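We use cookies to remember your preferences and to count visits. Accept Manage settings

Search reviews, makers, guides Go

The Pelkonen Red Mug, After a Winter of Coffee

April 16, 2020
By Nazma Bepari

I bought two of these mugs in January from the Pelkonen shop page. One went to my sister. The other has been my everyday coffee mug ever since, and it has had more use than anything else in the cupboard. I paid full price for both.

Pelkonen sells the mug in a single size. The listing says it holds 347 milliliters to the brim. I checked with a measuring jug and got the same figure, near enough that I couldn't see a difference. In practice you leave a little space at the top, so one decent cup from a small press fits, with room for milk if you take it.

The shape

The body is narrow at the top and widens toward the base, with a slight belly to it. I like this more than I expected to. My old Bolen mugs are straight-sided and tall, and I have knocked two of them over with a sleeve. The Pelkonen sits low and stays where it is put.

The narrower mouth also seems to keep the heat in a bit longer. I didn't run a proper test. I filled this and a Bolen from the same kettle one morning, came back after a phone call, and the Pelkonen was the one I still wanted to drink.

It does make the mug harder to wash by hand. My fingers don't reach the bottom comfortably with a sponge, and coffee leaves a ring down there if you let it sit overnight. A bottle brush takes care of it. If you have a dishwasher you can skip this paragraph, except that the foot of the mug has a shallow dip that collects water, so tip it before you put it away.

The glaze

The outside is a matte brick red. The rim is a thin white line and the inside is white all the way down. Matte glazes can feel chalky, and I have sent back a bowl for exactly that reason, but this one is smooth enough that I stopped noticing it after the first week. It does pick up marks from metal. I have a faint gray streak near the base where it rubbed against a pan in the sink. Baking soda took most of it off.

The white inside stains a little with tea and hardly at all with coffee. Lempi Kinnunen, who edits these reviews, has the same mug and drinks nothing but black tea, and hers needed a soak after a month.

The handle

It is a plain loop in the same red. I can get two fingers through it. Bảo Trương tried mine and could manage one and a half, so if you have large hands and like a full grip, look at the Ondix camping mug, which has a much bigger handle and a much uglier everything else. The handle stays cool. I haven't had it get too warm to hold, even straight after pouring.

On the table

I keep it on a pale tabletop, where the red shows up well, and dark coffee looks nearly black against the white inside.

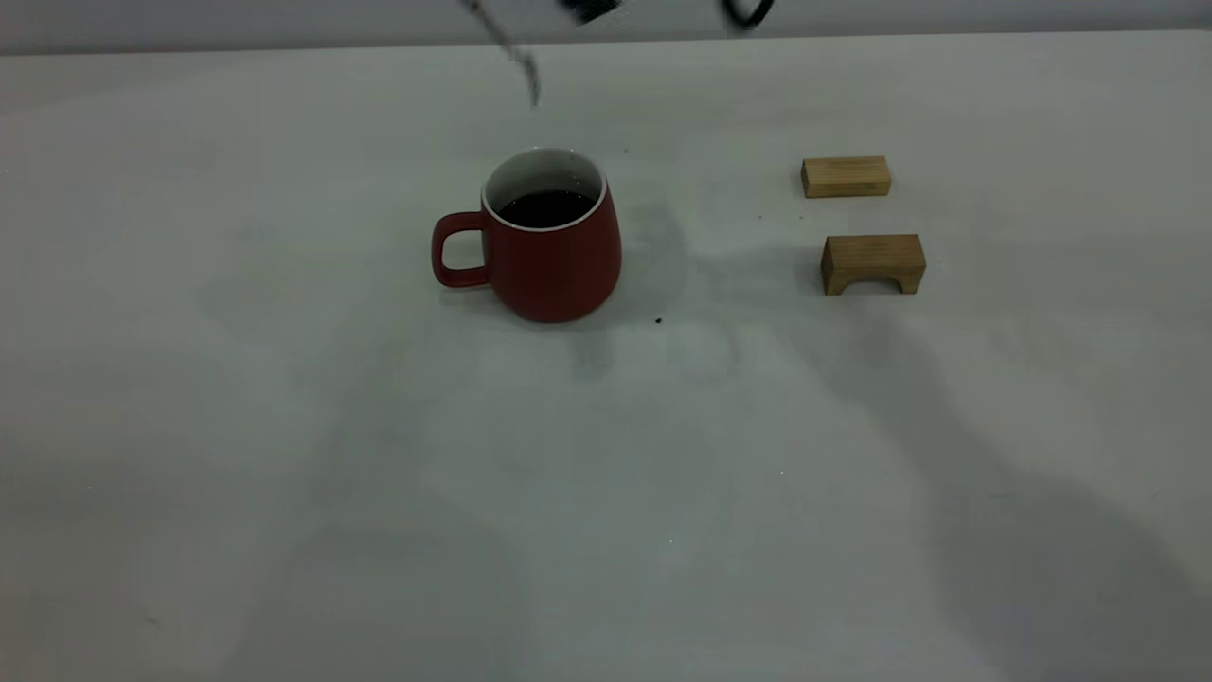
The table is shared with my son's building blocks most days, so the low, wide base earns its keep. A tall mug next to a half-built bridge is asking for trouble. The Pelkonen has been bumped by sleeves, elbows and at least one falling tower without going over, though I wouldn't fill it to the top with a child at the table.

It has no chips so far. I did drop it once, from a low shelf onto a rug, and it was fine. My sister's has a small nick in the rim from the tap.

Price and where to get it

Mine cost 79 in the shop's store credit points plus shipping, which was slow. The kitchen counter at Morncombe has them in person, and I would go there if you can, as the red varies from one mug to the next. My sister's is slightly browner than mine.

Would I buy it again? Yes, for coffee. For a big milky drink it is too small, and for anyone who dislikes a bottle brush I would suggest something straighter. I'm thinking of getting two more in the white if they bring it back.

Sign up for our newsletter: one email a month, unsubscribe any time. Enter your email Subscribe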